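Archives > Praltby Household Swap List > Kitchen and table things
Search this list Enter keywords Go

Subject: Re: tumblers with straws, and what to stand them in

Dear all,

Thank you for the kind replies to my last, and I'm sorry to have been so slow with this one. August has rather run away with me, what with the plums and the visitors.

Teserdale Reading Room wrote:

> We have 34 people signed up for the long afternoons now and the paper
> cups are a misery. Has anyone on the list used the steel tumblers with
> a flip-up lid and a straw? And what do you keep them in between times?
> We had a plastic tray but the bottoms never dried.

I have, and I'm very fond of them. The sort I mean is plain brushed steel with a white lid that flips up and a white straw coming out of it, and I'd stand it next to an open wire basket, the oblong kind with upright bars and a slatted bottom. The two go together very nicely on a small pale wooden table.

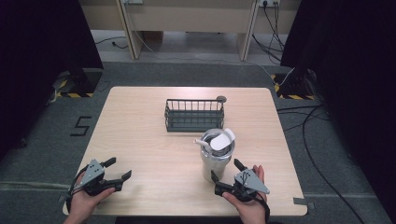 Does the straw have to come out every time you wash the tumbler?

It's best if it does. Pull it out, run a thin brush through it under the hot tap, and leave the lid open overnight so the air can get round the hinge.

As for the basket, slats are what you want underneath, and I'd put an old tea towel below them to catch the drips. Ours came from Niskanen on the corner and cost 36 with the small one thrown in, though I expect they've gone up (everything has!). Do measure your shelf first. I didn't, and my first basket went back on the bus with me the very next morning, in the rain.

You also asked whether crockery would be nicer for those who only want a cup of tea and a sit down. I do think there's something lovely about a smooth, pale finish with no pattern on it at all. It goes with everything you already own, and it shows a tea stain straight away, so you know when to get the bicarb out.

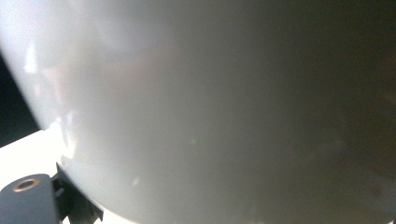
I rub mine with a damp cloth and a pinch of bicarb, then rinse and dry them with a linen towel so they keep their shine. Please don't use the green scourers, they dull a glaze in no time.

If you'd like to try a tumbler before buying a whole lot, I have two spare and would gladly drop them at Raltora after four, when the side door is open. Keep them as long as you like.

With warmest wishes to everyone,
Kheri Bakilana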